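Hulline Fold-Flat Drying Mat, gray

Back in stock as of April. Sold singly or in a pack of 2.

Thick absorbent mat for next to the sink or under a rack. Soft loop top, grippy underside so it doesn't creep toward the edge of the counter. Folds in half and then in half again, goes in a drawer. Hanging loop on one corner.

Care: machine wash warm, tumble low. No bleach. No fabric softner, it coats the loops and then the mat just pushes water around. First wash on its own please, the gray sheds a bit of lint. Shrinks slightly the first time, we cut it oversize to allow for that.

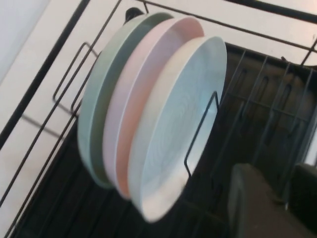 Sizing. Measure the feet of your rack, not the top, most racks flare out. Leave a finger's width all round for drips. Small is fine for mugs, a chopping board, one pan. Large is for a full rack. Plates stood on edge in a wire rack, like the sage green and pink ones in the photo, let the water run straight down, so the mat under them takes more than you'd think. Go large if you're between sizes.

Colors: gray only for now. The oatmeal is discontinued, sorry, please stop asking Hamisi. Navy maybe later in the year.

Shipping: orders in before 12 noon go out same day from the Plutitz warehouse. Free over $100. Under that it's the flat rate shown at checkout.

Returns: unwashed, with the tag on. If the stitching goes within 2 years send us a picture of the seam and we'll replace it, no need to mail teh old one back.

Trade and cafe orders: email Neema Rugemalira, put the quantity in the subject line. Samples on request, small size only.

Goes with: Hulline dish cloths, Hulline apron (long), Gultuva bottle brush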